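Search this site Search Enter keywords Go

Progress report to the Delluveo Fund
Legal information and court monitoring for migrants on the Jamska route
Submitted by the Nurkberg office, Saturday, September 7, 2024

1. Where we stand

This is our second report under the present grant. It covers the six months after the first report and follows the headings you asked for in your letter. The financial tables are sent separately by our bookkeeper, so I mention money only where it explains a delay or a change of plan.

The grant pays for three kinds of work. We sit in the public hearings of smuggling cases at the Nurkberg regional court and write down what happens there. We give legal information to people who were transported by smugglers and who are now witnesses or asylum seekers. And we train interpreters, who are few in this region and often have no experience with criminal courts.

The first part is on schedule. The second is ahead of the plan in numbers but behind in quality, in my opinion, and I explain this in section 3. The third part started late.

2. Court monitoring

Our two monitors attended 47 hearings in the period. Most of them concerned drivers who were arrested on the Jamska road, usually with a van or a small truck. In only a few cases was the accused a person who organized the transport. This difference is important for our final study, so we now record the role of the accused on a separate line of the form.

We had a problem with the court schedule. Hearings are often moved one or two days before, and the change appears only on the paper list at the entrance. In spring we lost several mornings in this way. The court registry has agreed to send us the changes by e-mail, and it mostly does so. When it does not, one monitor goes in the afternoon before and reads the list.

Three hearings were closed to the public to protect minors. We did not ask for an exception. We noted the date and the legal ground, and we left.

The monitors also observed how the witnesses are treated. Some of them wait in the same corridor as the family of the accused, for two hours or more. We wrote to the president of the court about it in a neutral tone. The answer was polite and said that the building has no other room. We would like to come back to this question when the side entrance is repaired, as there will then be a second corridor on the ground floor.

3. Legal information

In the period 173 people came to a consultation, in our office or at the reception center in Farah. The plan for the whole year was lower than this. The reason is the bus line to Farah, which runs again on weekdays, and the fact that the center now gives us a room with a door that closes.

The consultations are too short. On a full day one adviser has perhaps twenty minutes for each person, and a person who must decide if he will testify needs more than this. Many ask the same thing first: can I be sent back while the trial is not finished? The answer depends on the status of the person and on a decision of the prosecutor, and it cannot be explained in two sentences through an interpreter. We therefore made a leaflet in four languages and printed 410 copies. It is read before the consultation, in the waiting area, and the advisers say that the conversations start from a better point.

I would also like to report a mistake. In the first version of the leaflet the deadline for an appeal was given in calendar days, when it should be working days. We found it in the first week, took back the copies and printed the page again. As far as we know no appeal was affected — the wrong deadline was shorter than the real one.

4. Interpreters

The training should have started in spring. We did not find a trainer who knows both court interpreting and the languages we need, and in the end we divided the work between two people. The first course has 10 participants. It takes place on weekends, because most of them have other jobs.

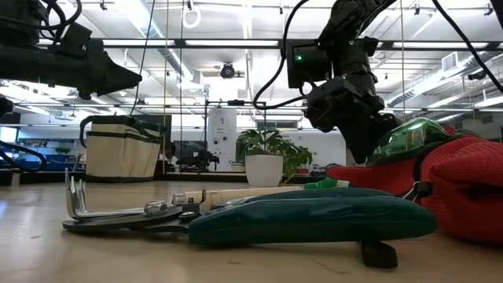

The participants asked for more practice with the words of criminal procedure and less theory about ethics. We changed the program a little. The ethics part stays, but it is now taught through situations from the hearings we monitored, with all names removed. One situation, where an interpreter gives advice to the witness during a break, led to a discussion of almost the whole afternoon.

We still have no solution for two languages. For these the court uses a telephone service, and the sound in the large courtroom is poor.

5. Changes we ask you to approve

We ask to move the unused part of the trainer's fee from spring to a second adviser day per week in Farah. The total of the grant does not change.

We also ask to deliver the final study eight weeks later than planned. Two of the largest cases were opened again after an appeal, and a study without them would give a wrong picture of the sentences.

6. Next steps

Until the next report the monitors will continue with the same form. The interpreter course will finish with a practice hearing in a real courtroom, if the court confirms the date. The leaflet will be checked again by a lawyer from outside our office before we print more. The anonymized hearing notes can be sent to you on request, in the original language or with a short summary in English.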